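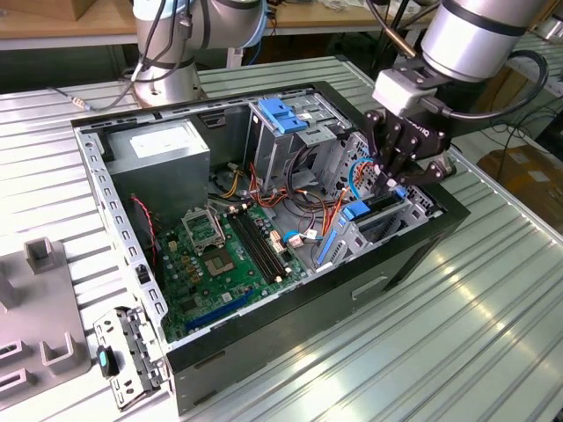 Dépoussiérer l'ordinateur de bureau avant l'hiver

Chaque année en novembre, quand le chauffage repart, je m'occupe de la tour du salon (et elle en a bien besoin, avec deux chats à la maison !). Comptez 38 minutes la première fois, moins ensuite.

On éteint, on débranche tout, puis on appuie quelques secondes sur le bouton de démarrage. Je range les vis dans une boîte à œufs – j'en ai trop cherché sous le canapé.

Pour la poussière, un pinceau souple à 4 euros fait très bien l'affaire, avec un peu d'air sec en bombe. Bloquez les pales du ventilateur avec un doigt pendant que vous soufflez, et gardez la bombe bien droite. Pas d'aspirateur à l'intérieur, je le garde pour le tapis.

Les filtres en mousse se lavent à l'eau tiède avec une goutte de liquide vaisselle. Chez moi ils sèchent une nuit entière sur l'étendoir, à côté des chaussettes.

Et profitez-en pour essuyer les câbles avec un chiffon microfibre à peine humide, ils collent toujours un peu !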